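Ticket 2138
Product: Norby worktable, light top
Category: Surface and finish
Opened by: Verena Prantl
Status: Closed
Month: April

Problem as reported

The top of our Norby table has a dull haze across the middle and two sticky patches near the front. Paper drags when you slide it over them. The haze shows most in the morning when the light comes in low. The table is 4 years old and has never been refinished. We wipe it down every evening with a damp cloth and Asico spray. No hot items are placed on it.

First reply from support

Please answer the following before trying anything else:
Is the haze the same color as the rest of the top, only duller?
Can you feel an edge with a fingernail?
Has any adhesive or solvent been used on the table?
Please don't use a scouring pad or melamine sponge on this finish.

Reply from Verena Prantl

Same color, only duller. No edge that I can feel on the haze. The sticky patches do have a slight edge. We glued leather samples at that table over the winter with Renia cement, and the protective sheet didn't always reach the front. The spray is used straight from the bottle and is not rinsed off.

Diagnosis

Two separate things. The haze is most likely cleaner residue that has built up in layers. The patches are adhesive. Treat the residue first, otherwise the adhesive just smears into it.

Steps given

1. Clear the table and vacuum the top with a soft brush.
2. Wash with warm water and one drop of dish soap per bowl. Change the water when it goes cloudy.
3. Rinse twice with plain water and a clean cloth.
4. Dry with a towel and leave it for 90 minutes before judging the result.
5. Rub the adhesive with a dry crepe block, working inward from the edge of the patch. Stop if the finish starts to change shine.
6. If any adhesive is left, use Gruber remover on a cotton pad, a small spot at a time — test under the overhang first.

Log

09:10 Top cleared and washed. Water cloudy on the first two bowls.
09:40 Rinsed twice, toweled off.
11:15 Haze gone on the left half, faint on the right. Washed the right half again.
13:20 Crepe block on both patches. Larger one came off completely. Smaller one left a thin ring.
14:05 Gruber remover tested under the overhang, no change. Used on the ring, then rinsed.
15:50 Checked from several sides. Paper slides freely. The surface is an even pale gray-white and smooth, with soft light and shadow on it and one tiny dark speck.

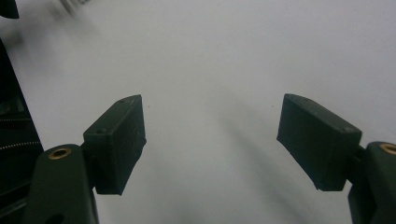
Closing notes

Spray stopped for daily cleaning — damp cloth only, soap once a week. Gluing now happens on a cutting mat that reaches past the front edge. Customer asked whether the top needs wax. It doesn't, and wax would bring the haze back. Ticket closed after 13 days without recurrence. Reopen under the same number if the dullness returns.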